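Subject: Re: [hillwalkers] Toft ridge, path condition and bail-out points

Route notes for the Toft ridge, revised for April. 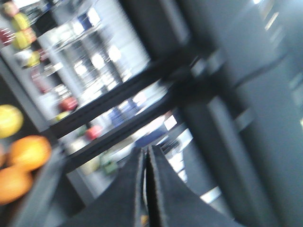
Gwawr Gethin wrote:

> The old notes give the drop to Plultdale as the first escape
> from the ridge. I would strike it out. The zigzags have slumped
> below the second wall and the gully beside them is loose shale
> for 60 metres or so. Is the Woncombe side still usable with a
> mixed group? And is 929 the summit height or the cairn height?

Taking these in order.

Plultdale: agreed, removed. I have left the line on the sketch map but marked it as ascent only, in dry conditions.

Woncombe: usable. Leave the ridge at the col (559 m), keep the fence on your left and do not follow the sheep track that contours north, as it ends above the crag. The ground is steep grass for the first part and then a made path. Anyone not confident on wet grass should be on a short rope or should turn back before the col. Poles help, an axe does not at this time of year unless there is old snow in the upper bay.

Height: 929 is the summit rock. The cairn stands a little to the east and is slightly lower. The older survey used the cairn, hence the two figures in circulation.

Other changes:

Parking at the Toft road end is now limited to the verge past the cattle grid. The field gate must be kept clear.

The stream at 265 m has to be forded again. The plank has gone. After heavy rain use the farm bridge and add half an hour.

The Fletuvard hut is open but has no stove. Bring your own gas and take the empties down.

The scramble on the west step stays at grade 1. There is one polished hold at the top and the bypass on the right is obvious.

I still need a timing for the descent from the col to the Woncombe road with a party of six or more. If anyone has one, send it to the list with the start time and the state of the ground.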